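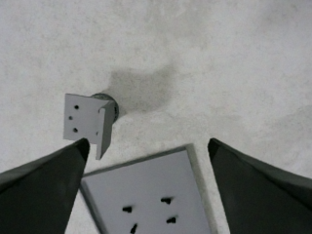

# Hukari 90 Record Cleaning Arm

The Hukari 90 is a manual cleaning arm for shellac and vinyl discs, made by Howells and sold through Trudau. It mounts beside any turntable with a fixed plinth. The arm carries a fiber brush across the groove while the platter turns and does not connect to the audio circuit.

## Specifications

| Item | Value |
|---|---|
| Disc speeds | 33, 45 and 78 rpm |
| Arm weight | 90 g |
| Brush width | 15 mm |
| Vertical travel | 5 mm |
| Rated brush life | 400 sides |

## Use with shellac

Fit the gray brush, part H-78. The black brush is for vinyl only and its fibers are too fine for a 78 rpm groove. Do not use alcohol or any fluid containing it on shellac discs – it dissolves the surface. Distilled water is acceptable in small amounts if the label is kept dry.

Laminated discs with edge cracks should be cleaned dry. Lower the arm by hand at the lead-in and lift it before the label.

## Setup

1. Place the base to the right of the platter, clear of the tonearm.
2. Set the height so the brush meets the disc level.
3. Tighten the collar screw with the supplied key.

Units shipped before April have a plain collar and need the Sindemholm adapter for plinths with a raised lip. Later units include it.

## In the box

Arm, base, collar key, one gray brush, one black brush, printed instructions. Replacement brushes are sold in pairs of one type – mixed pairs are not stocked.

Page revised 8 Jun 2019.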